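Dralano bottling works, Grolport: open day notes

The Wednesday tour began at the water treatment hall, where incoming supply passes through sand and carbon filters before softening. Line 2 was running at 2,000 bottles an hour, well below its rating - a labeller had been changed that morning. Carbonation takes place at 6 degrees, and the filler bowl is held under pressure to limit foaming. Caps are torque-tested by hand at the start of each shift.

The warehouse was closed to visitors, so the group of seven went straight to the canteen for the question session.

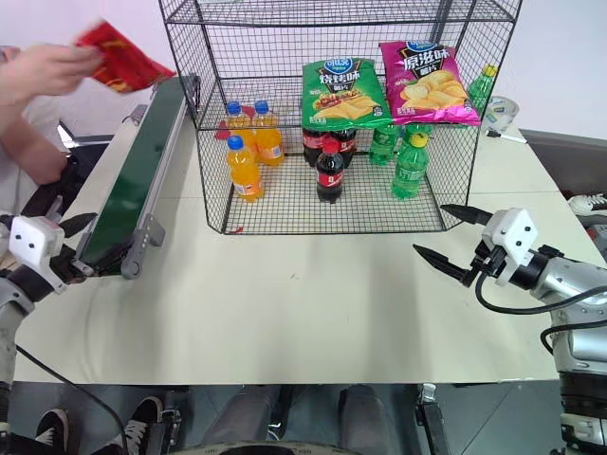 Justinas Raudsepp asked whether the rinse water was recovered, and was told that it goes to the crate washer first and then to drain. Syrup room visits resume in July.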